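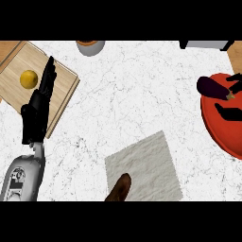
Tindall Opens Oral History Program for Chinese-American Families in Fladstead

Search this site Enter keywords Go

02/09/2020
By Jinfeng Zeng

FLADSTEAD – The Tindall Center for Community History has opened enrollment in an oral history program covering Chinese-American families who settled in Fladstead and neighboring Ulton. The program will record 65 interviews over 15 months.

Interviews may be given in English, Mandarin or Cantonese. Each recording will be transcribed in the language spoken and translated into English where required. Participants review the transcript before it is deposited and may restrict access to any part of it for up to 10 years.

Eligible participants are adults who have lived in either town for at least three years. Topics include migration, schooling, work, language use at home and marriage across cultures.

"Our existing collection has very little on families who arrived after 1965," said program director Jianhua Zou. "Most of what we hold is business records – licenses, leases and tax rolls. Those do not record how people raised their children or which language they used at dinner."

Recordings will be cataloged in Prenus, the center's archive system, and made available in the reading room. The first group of transcripts is scheduled for release in September.

Enrollment forms are available at the center's front desk and at the Ulton branch library.

Contact: Press Office, Tindall Center for Community History, Fladstead | © 2020 Tindall Center | Back to top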